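Last updated: September

Search this site Enter keywords Go

Skestden opens its block room for the fall

FOR RELEASE IN SEPTEMBER

I've been wanting to write this one all summer, so forgive me if I run on a bit! Skestden, our play studio on the ground floor of the Urban building, is opening a new room just for stacking, sorting and building, and everybody under seven (plus whoever brings them) is welcome.

We bought 600 blocks from Stodent for it. Some are soft and squishy, some are chunky with patterns you can feel with your fingertips, and I've already lost a whole lunch break to them. The tables came from Zerell – 17 of them, low enough that a four-year-old can reach the middle without climbing up. I asked for plain tops so the colors would do the work.

My favorite pairing so far is a see-through pink cube on top of a bigger gray-blue block with raised gears all over it. It sits a little crooked up there and I love it. Put something yellow next to it on a white table and you've got a very cheerful corner.

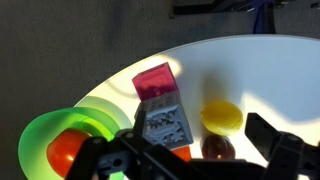

How to visit

The room opens every morning at 9:30 and we close up at 4. Drop-in is fine, but we can only fit 100 people across the whole studio, so groups should write to us first. Socks, please! The floor is carpeted and we'd like to keep it nice. Grown-ups can build too – I certainly do.

Press are welcome before opening time. Send a note through the contact page and I'll put the coffee on.

Related items
Skestden summer hours
Stodent blocks: cleaning and care
Getting to the Urban building
Birthday bookings now open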